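Dunik Opens Entryway Service for Renters in Jurkside

FOR IMMEDIATE RELEASE
May 2021

JURKSIDE - Dunik, a home organizing firm that works mainly in apartments, is taking bookings for a new service that deals only with the front door area: shoes, coats, bags, keys, mail and whatever else gets put down when people come in.

The service is called Lernar. It is open to renters and owners in Jurkside and Warrier, and the first visits are being booked now. A Lernar visit lasts 2 hours and costs $200, which covers one organizer, the sorting, the setup of one shoe rack and a written list of what went where. The rack itself is not included. Customers can use one they already own or buy one from any store before the visit.

Dunik has offered whole-home organizing since it opened. Customers on those jobs often asked whether the firm would come out just for the hallway, and until now the smallest job it would book was a full day. Lernar replaces the full-day minimum for this one area. Kitchens, closets and garages are still booked the old way.

What happens during a visit

The organizer starts by bringing all the shoes in the home to one place, including pairs kept in bedrooms, under beds and in the car. The customer sorts them into three groups: worn every week, worn now and then, and not worn. The first group goes on the rack. The second goes into a closet or a box. The customer decides what to do with the third, and the organizer can bag it for donation but does not take it away.

The rack is set up and placed while the sorting is going on. Dunik asks customers to choose a spot before the visit if they can, with enough floor in front of it for one person to stand and bend down. Many newer apartments have no hallway at all, and the door opens straight into the living room. In those homes the rack usually goes against whatever solid wall is available, even a narrow one.

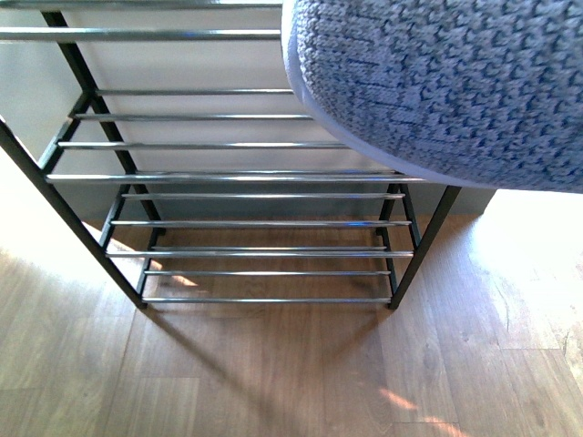
Open racks are the type Dunik recommends for most apartments. Air can get to the shoes from below, and a vacuum or a dust cloth can reach the floor without anything being moved very far. The drawback is that grit falls through. Customers who come in with muddy or sandy soles should keep a mat by the door and leave those shoes on it until they are dry, then knock them off outside before they go on the rack.

Narrow heels can slip between rods on some racks. A strip of stiff liner cut to the width of the shelf takes care of this, and organizers carry a roll of it. Small children's shoes do better in a shallow bin set on one shelf.

On a rack with sloped shelves, shoes should sit with the heels at the back and resting on the higher rod. Flat slippers may slide forward and are better kept on the floor beside the rack or in a bin. Tall boots do not fit between the shelves of most racks and should go on top or in a closet.

Placement near windows

Dunik has had many questions about apartments with windows that go down to the floor, where wall space is short. A rack can stand between two windows or partly in front of one as long as it does not block a vent, a heater or a door. Direct sun can fade colored fabric and dry out leather over time. Customers with a sunny spot should put the pairs they wear most often there and store dress shoes somewhere darker.

The rack should stand close to the baseboard without being pushed hard against it. Felt pads under the feet will keep a metal rack from marking a wood floor when it is pulled out for cleaning. Chairs, floor cushions and baskets that share the corner should be moved far enough away that every shelf can be reached.

Heavy shoes belong on the lower shelves. Light pairs can go on top, where they are easy to pick up on the way out. It is fine to leave shelves free. Dunik organizers try to finish a visit with room left over, so that guests have a place to put their shoes and a new pair does not end up on the floor.
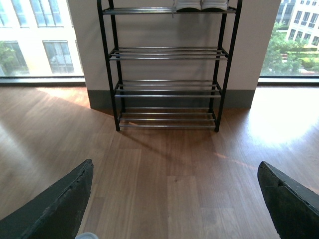 Do I need to own a certain number of shoes to book a visit?

There is no minimum. Customers with only a few pairs can use the time for coats, bags, umbrellas and mail, and the price stays the same.

Booking and changes

Visits can be booked by phone or through the Dunik website. Each one is limited to a single entry area. Homes with a front and a back entry can book a second visit on the same day if the schedule allows. Customers may change or cancel up to 2 days ahead at no charge.

Organizers wear masks indoors and will work with windows open on request. The customer or another adult in the household needs to be at home for the sorting part, but can stay in another room while the rack is set up. Pets should be kept out of the area during the visit.

Renters do not need permission from a landlord for a standard visit. Nothing is drilled, glued or screwed to the walls. Customers who want wall hooks or a mounted shelf will need to get written approval from the building first and book that work separately.

Dunik has trained 8 organizers for Lernar. Evening visits will be added in July, starting in Jurkside, with Warrier to follow once the schedule there is set. Gift bookings will be offered at the same time.

About Dunik

Dunik provides home organizing and move-in unpacking in Jurkside and Warrier. Its organizers work in apartments, townhouses and small offices. The firm does not sell furniture or storage products and takes no payment from stores that do.

Media requests should be sent to the Dunik press desk through the contact form on the company website.

###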